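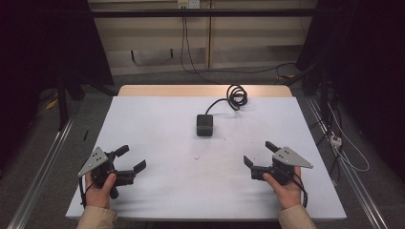 ok thread on the Remville to Drellbridge bus because I have been riding it since February and I have Thoughts

first thing. the timetable at the Remville stop is wrong. not a little wrong. it lists the 44 every 20 minutes and that was true before the route got changed to go through Riltness. now it's every 20 til mid morning and then whenever

the Riltness loop adds a ton of time. you go up the hill, around the school, back down the same hill. two people get on. sometimes zero. I get that they need a bus up there, just run a small one

also the fare went up to $2 and the machine still won't take bills half the time. bring quarters. the driver will wave you on if you look sad enough but dont count on it

if you're going to the Kasten building get off at the stop BEFORE the one called Kasten. the Kasten stop is on the wrong side of the highway and there's no crosswalk. learned that in the rain with groceries

good seats – left side, behind the back door. heater works there. right side is freezing from the first cold day on 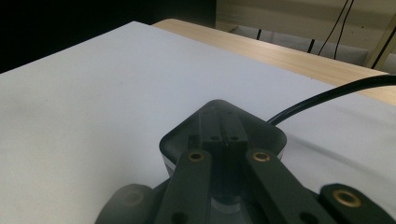

someone replied that the evening 44 skips Riltness completely if you catch it after the school lets out, and that the sign on the front won't say so, you have to ask the driver

ok did not know that. trying it tonight

the transit office did a survey this spring, 600 people filled it out, most of them asked for later buses. last one out of Drellbridge is still so early you can't see a movie and get home

new schedule is suposed to start September 2018 and I can't find it posted anywhere. not at the stop, not on the site, the pdf link goes to the old one

if anybody has a paper copy pls post a pic of the back side – the weekend times are what I need

edit: the machine took my dollar bills today. both of them, first try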